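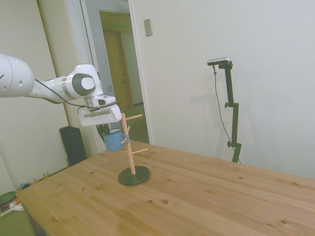
Ticket 1758: Kings reading plan skips days, notes attached to wrong chapter

Product: Akolgo Bible study reader, church group account
Status: open, partly fixed
Opened: Sat 25 May

Problem as reported

Our women's study group is doing 1 and 2 Kings side by side with Isaiah on the Akolgo reader. 24 of us on the one group plan. Since the last update the plan jumps from 2 Kings 15 straight to 2 Kings 18. So no Ahaz at all. Chapter 16 is the whole reason we picked this plan, it's supposed to sit next to Isaiah 7.

Also my notes. Everything I wrote on Isaiah 7 now shows up under Isaiah 8. Not lost, just sitting one chapter too late. The notes on Hosea look fine. Haven't checked Micah.

What I tried before writing in

- Logged out, logged in. No change.
- Deleted the app and put it back. Plan still skips, and now the font is tiny.
- Opened it in the browser on the laptop. Same skip, so not just the phone.
- Switched translation and back again. Notes moved back to Isaiah 7 for one minute, then jumped to 8 when it synced.
- Turned off the Lultivex timeline add-on (the one that puts the kings of Judah and Israel in two columns). Plan now shows chapter 16! But 17 still missing.

So it's something to do with the timeline, I think. We really need 17, the fall of Samaria, for next week.

Reply 1, support

Thanks for the detail. Couple of questions.
1. Is the plan set to Chronological or Book Order?
2. Did anybody in the group edit the plan by hand?
3. What does the number at the bottom of the plan settings page say?

Please don't delete the app again, unsynced notes can go missing that way.

Reply 2, customer

1. Chronological.
2. Yes, one lady took out the Psalms days back when we started. Only Psalms she says.
3. 241

Font is fixed, found the slider.

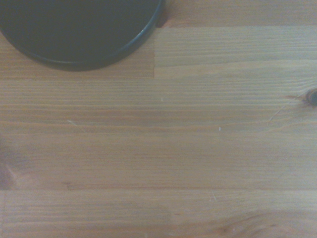
More on the notes. I went thru them one at a time last night. 115 notes on Isaiah altogether. The ones on chapters 1 to 6 are right. Everything from 7 on is one chapter late, all the way to 39. After that they're right again, chapter 40 on. Don't know if that helps. My cross references to 2 Chronicles 28 still open to the correct verse, it's only the label on the note that is off.

Printed everything out from the laptop in case. Please do not reset the account without asking me.

Reply 3, support

That helps a lot. Two separate problems.

Plan: 241 is the old plan format. With the timeline on, the reader sorts chapters by reign. Chapters that cover two kingdoms at once get dropped if the plan has ever been edited by hand. 2 Kings 17 has Hoshea in the north and is dated by Ahaz in the south, so it has nowhere to go. Chapter 16 came back when you turned the timeline off, 17 needs a rebuild.

Steps, group leader account only:
1. Timeline add-on off, leave it off.
2. Plan settings, Save a Copy. Name it anything.
3. Open the copy, choose Rebuild Days.
4. Check that 15, 16, 17, 18 all show up, in that order.
5. Share the copy with the group. Keep the old plan for now so checkmarks aren't lost.

Notes: don't move them by hand. Needs a fix on our side, we shift the labels back for Isaiah 7 to 39. The text of the notes isn't touched.

Reply 4, customer

Did 1 thru 5. All four chapters there, thank you. Isaiah 7 lands on the same day as 2 Kings 16 like it should. Two of the ladies see the copy twice in their list, they can live with it.

Go ahead on the note labels. Can you do it before Tuesday evening, I teach from those. And is the timeline comming back? We do like having the kings in two columns, I can't keep the Jehoashes and Jorams straight without it.

Reply 5, support

Label fix is queued, will post here when it has run. Double listing goes away when they refresh their plan list. Timeline fix for edited plans is set for the August update. Until then you can open the timeline on its own page from the Tools menu, just don't attach it to the plan.

Leaving ticket open until the labels are confirmed.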